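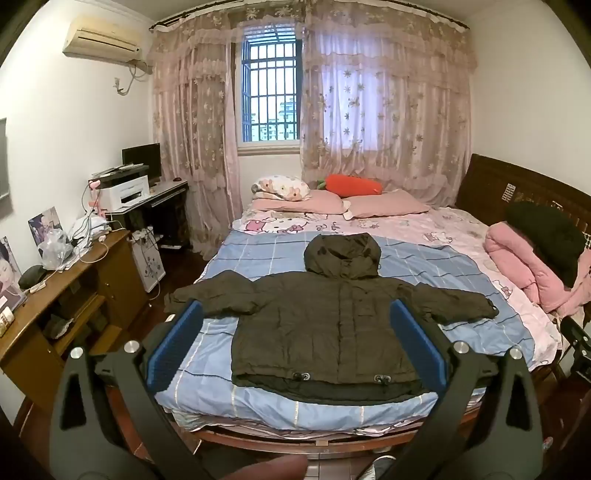 Figure 4. A hooded puffer jacket spread out flat on a bed, with the hood toward the pillows and the sleeves out to the sides.

4.2 The bed as a folding table

When we began reading through the household diaries, we expected to write a good deal about closets and drawers, and rather little about beds. The diaries had other ideas. Of the 463 entries in which a person described folding or putting away a bulky garment, a large share mentioned the bed as the place where the work was done, and many writers spoke of it with real affection – "my big table," as one of them called it. We had asked them about storage, and they kept telling us about the blanket they smooth down first.

The bedroom in Figure 4 shows how comfortably this work sits among the ordinary furnishings of a small room. The jacket has the middle of the plaid blanket, while the pillows and a carrot-shaped plush toy keep their place at the head, and a folded pink quilt and a black garment lie heaped to one side. There is a desk along the wall as well, but it holds framed photos, a cap and a few small things, and a padded jacket with its arms out would ask a great deal of it. Several of our diary writers made the same point about their own desks and tables, which tend to fill up with things that are awkward to move.

Puffer jackets deserve a few words of their own. A shirt can be folded against the chest while standing, and most people do it that way without thinking, but a padded jacket holds air and pushes back. The writers who described their method in detail nearly always started by laying the garment flat, front side up, and straightening the hood before they touched the sleeves. After that the accounts part ways. Some fold the sleeves inward and roll from the hem, leaning on the roll with a forearm as they go, and others fold the body in half and tuck everything into the hood, a habit that Sadao Ogura had already noted in his Billotora interviews and that we were pleased to meet again here. Cords and toggles at the hem come up more often than we would have guessed, mostly as a small annoyance, for they slip out of the roll and have to be tucked back in.

We also asked 20 of the writers to keep a second diary in June, when winter clothes are usually packed away for good. These later entries are longer and more patient, and the bed appears in them as a place for sorting as well as folding, with one pile to wash and another to store.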